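Setting up redirects after you change your domain

I wrote this after moving my own site, Gisham, to a new address, so it's the order I'd do it in again. You'll need your Cevent login and half an hour or so without the phone ringing.

1. Log in and open Domains, then Redirects. If Redirects is greyed out, your new domain hasn't been verified yet (do that first, then come back).

2. Type the old address in the left box and the new one in the right. Leave off the slash at the end! I didn't, and got a lovely endless loop.

3. Choose Permanent. Temporary is only for when you plan to move back. 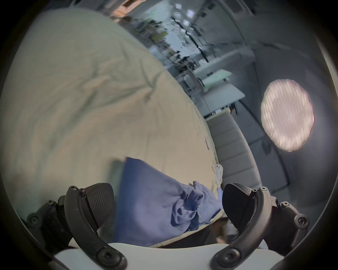

4. Tick "Keep page paths" so that your old contact page goes to your new contact page. Without it everybody lands on the home page.

5. Press Save, then try 3 old links in a private window.

Note: the basic plan allows 1000 redirects. Joaquín Godoy hit that with his shop and had to merge a few rules.

Caution: don't let the old domain lapse. The redirects stop the moment it does, and I'd keep mine for 7 years if they'd let me pay that far ahead.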